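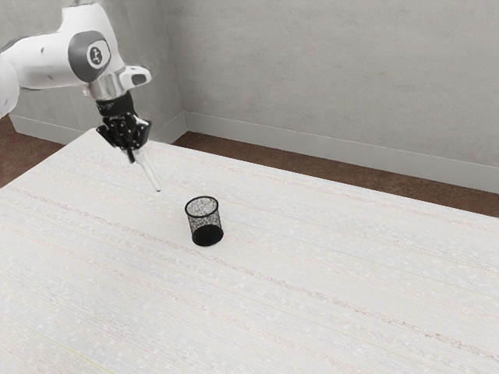
1. Status of the Pen Placement Task

Tedbridge Automation Laboratory
Interim report to the Hwang Fund, Manipulation Safety grant
Submitted by Si-eun Joo, Project Lead
September 15, 2023

During this reporting period the project completed 1,175 simulated trials of the task in which the arm places a marker upright in a mesh pen cup. Of these, 743 met the success criteria agreed with the Fund at the outset. The remainder are accounted for below. The completion rate is lower than the one projected in our previous report, and most of the shortfall is traced to a single fault in the release stage.

2. Description of the Fault

In 418 trials the controller recorded a release before the gripper had opened far enough to let go of the marker. The arm then began its retreat with the marker still held between the fingers. Depending on the height reached, the marker was lifted back out of the cup or the cup was pulled over with it. The remaining failures were ordinary placement errors, chiefly contact with the rim during descent, and are not treated as part of this fault.

The cause lies in the Woro control module. The module reported the gripper as open once the open command had been sent, without waiting for the measured finger position. A timing change introduced in the last software update shortened the pause that had previously hidden the problem. Our review should have caught this change, and it did not.

3. Safety Assessment

No physical equipment was operated with the affected software. All trials took place in simulation, and there was no injury or damage. The fault is nevertheless classed as a safety matter. An arm that moves away while it still holds an object could drag or throw that object, and the planned work at the Bulwood site will place staff within reach of the table.

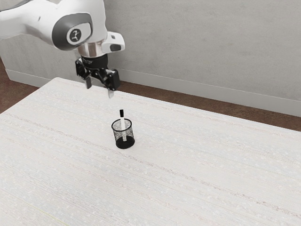 Under the revised procedure, the controller must confirm from the measured position that both fingers are clear before any upward motion is allowed. If confirmation is not received within 2 seconds, the arm holds its position and an operator is alerted. Early checks of the revised procedure are encouraging, but the full trial set has not yet been repeated — we therefore make no claim about the corrected success rate in this report.

4. Effect on Schedule and Budget

Transfer to the physical arm at Bulwood is postponed until November. The delay will be met within the existing award, and no additional funds are requested. Staff time set aside for the transfer has been moved to retesting and to a review of the other Woro status signals.

The repeated trial results and a signed change record for the control module will be sent to the Fund before any physical work begins.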